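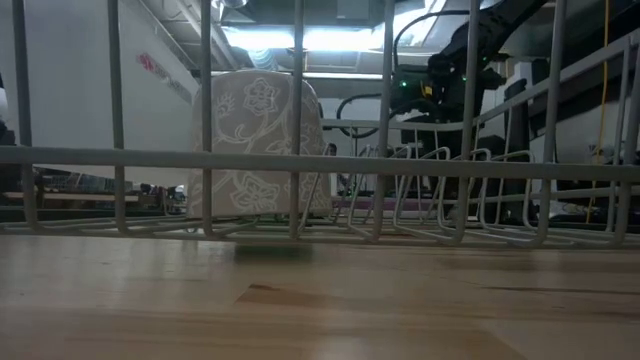
Teaching an arm to place plates in a dish rack mostly comes down to setting up the rack properly. The work below was done on our shared workshop bench, and it should carry over to any small arm with a parallel gripper. Start with one plate and leave the rest of the rack free. A patterned plate-like piece standing upright between the wires, like the beige-grey one with the pale flowers, gives you a clear target for working out spacing and approach angle.

What you need
A wire dish rack
2 flat dishes you don't mind chipping
Rubber pads for the gripper fingers
Painter's tape and a ruler

Step 1. Fix the rack position
Set the rack square to the arm's base and tape the tabletop at each corner. If the rack gets bumped, push it back to the tape before the next run. A glossy top lets it slide more than you would expect.

Step 2. Record the slot
Move the arm by hand until the dish sits in the slot without touching a divider. Save that pose as "seat". Raise the arm 6 cm straight up and save it as "above".

Step 3. Check the wires
Dividers on cheap racks are rarely straight. Measure each gap at the top and at the floor, and use the smaller number. Bent tines can be eased back with pliers.

Step 4. Run it slowly
Go from "above" to "seat" at 5 percent speed with a hand on the stop button. If the dish catches, correct the tilt first and the position second. Anisa Yusof pointed out that I had been doing it the other way around — it cost me most of an evening.

Step 5. Release
Open the gripper 19 mm and pause before lifting. Opening wider knocked the fingers into the next divider on our rack.

Repeat with the second dish once the first goes in cleanly. Save a new pair of poses for each slot.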